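Plovberg Opens Block Sorting Tables at Dustmont Hall

DUSTMONT, 20/07/2025 – Plovberg will open a set of sorting tables at Dustmont Hall in January. Visitors put small blocks into open boxes, one block at a time. Each place has a light wooden table, white paper and a black box.

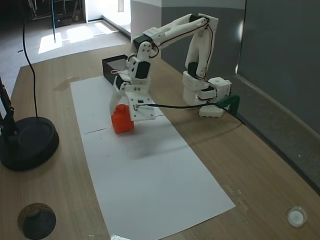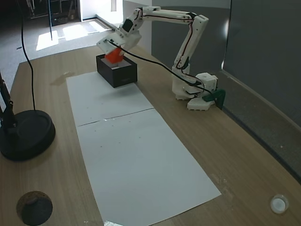
Tables and opening hours

The hall has room for up to 100 visitors a day. Plovberg has ordered 400 blocks and 207 boxes for the first season. The paper on each table is changed every morning, and spare sheets are kept at the front desk.

Entry is free. School groups should book ahead through the Dustmont Hall office. The tables will stay open through the spring, and the blocks will then go to the Mahrous play library.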